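Home Lists Clidska-bench Archive Search Log in
3 min read
489 views 8 replies 10 shares

Subject: Re: [clidska-bench] white sheet over the tabletop

July 20, 2026

Yoga Latuheru wrote:

> I'm going to recommend again that everybody lay down plain white over
> the work table. Paper, foam board, whatever is in the closet. Small
> parts jump out at you, you can see at a glance what is out of place,
> and when it gets dirty you throw it away and put down another. The
> Fekatach mats they sell for this are a waste of money. We did every
> table in the Cosolstead room in March and I can't think of a single
> complaint. Two sheets side by side will cover most tables.

I can think of a complaint, and I made it in March, but let's go through it again.

First, "small parts jump out at you." Dark ones do. I'll give you black screws and black cable. But half of what I drop on a table is white or nearly so. Connectors, nylon spacers, the little plastic clips. Those were easier to find on the plain beige top, and I'd bet most people on this list have the same mix in their drawers.

Second, two sheets side by side means a seam, and a seam on a work table is a place for washers to go. Tape helps until the tape lifts. Then you have a seam with a sticky lip on it, and I don't see how that beats a bare table you can wipe.

Third, the throwing away. I went through 600 sheets of the Dumitrescu roll stock at my last place (yes, the box said 600, and yes, we used them all) and I would not call that cheaper than a mat. Maybe your sheets last longer than ours did. I'd like to see a number before I believe it. 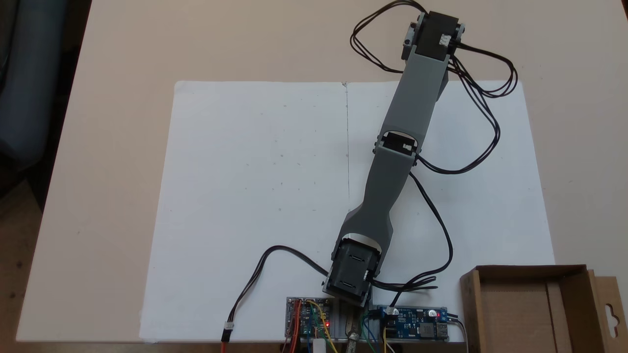
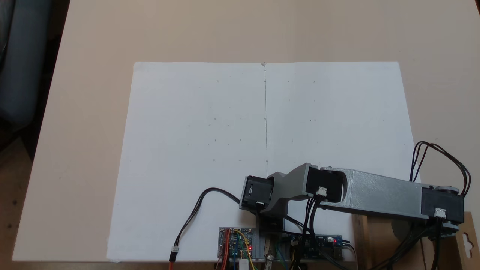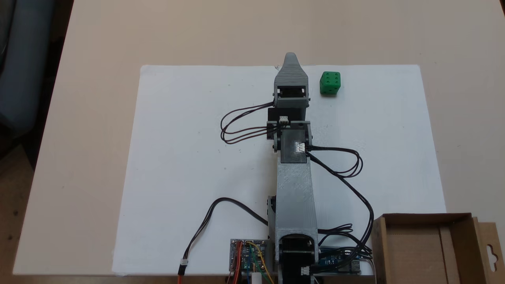 White sheet on the beige tabletop, all three. The seam is easiest to see in the second, and there's a green die in the third.

Now, the part where I give some ground. Look at the cables. Black loops on white, and you can follow a good part of each one by eye. On a dark mat I'd be tracing them with a finger. The die by the top edge of the sheet stands out too, but it's green, so I'm not sure the paper gets the credit. Put a white one there and ask me again.

What I don't see is "what is out of place at a glance." For that you need to know what the place is. A blank sheet doesn't say. If you drew outlines on it in marker - boards along the front, tools at the left, nothing in the middle - then I might come around. Plain white is just a lighter table.

Also look close at the second one. Faint gray specks all over the paper. Is that printing, or dirt? If it's dirt, how long had that sheet been down? Yoga, you'd know better than I would when those get changed at Cosolstead, and I couldn't find it written anywhere on the Clidska pages.

I'll try a single sheet of foam board, no seam, for a couple of weeks on my own table and report back. I don't expect much. If someone has a spare Fekatach mat I can borrow to put beside it, write me off list. The small size is fine.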